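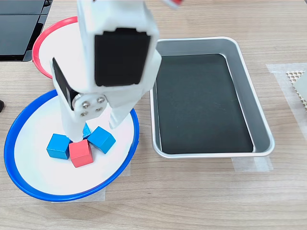 How long should you allow for a robot open day? Two hours was plenty for the one at Hastenari in Sustosthorpe.

Home | Kitchen | Workshop | Cleaning

Filed under: Workshop tips, Days out

Go early and stand to the side of the bench. Each sorting demonstration ran for 7 minutes, with roughly 90 people through by lunch. 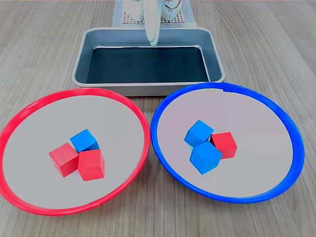
Take a notebook too. I came home with two ideas for the garage: tape dishes down before sorting screws into them, and line a metal tray so small parts stay put. An old felt offcut will do for the lining.

We use cookies. Accept | Settings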